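Monday, June 25, 2018
Posted to the list by the Grollport open day desk

Re: Open day, what will be running on the bed station?

> The program lists "cloth handling, bed station" but gives no
> details. Is this autonomous, or only data recording? And can
> visitors try the grippers? We are coming from Charpentier and
> would like to know before we book the van.

Recording only. The policy trained on the November set is not stable enough to run in front of visitors, so we will show collection with the hand-held grippers. One operator works with a gripper in each hand at the large bed. The task is to pick up a crumpled cloth, spread it and fold it.

Figures, as asked earlier on this list: the current set holds 2,880 episodes, of which 944 are on the bed and the rest on the Preltitz table. We discard an episode if tracking drops out or if a finger catches the fitted sheet along with the cloth. The second fault is the more common one. Softer fingertips made it worse.

Visitors can try the grippers in groups of up to eight. Trial episodes are kept apart from the set and deleted afterward. Please stay outside the striped floor markings unless called in.

Morkeo will give a short talk on calibration before the first session. Their target is 1,000 clean bed episodes before any retraining, and we agree with it. Slides will go to the list.

Parking is at the rear gate. The van will fit.
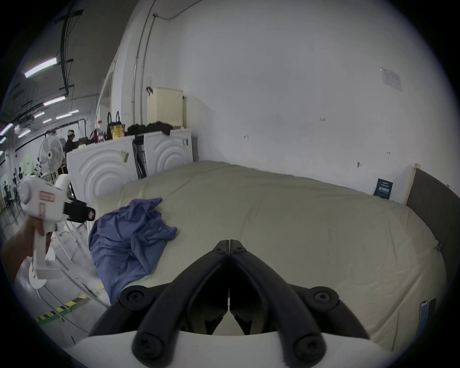
Bed station with hand-held grippers and blue cloth.

Recent on this list:
Finger wear on the Preltitz table
Open day: final session times
Time sync between left and right grippers
Notes from the Charpentier visit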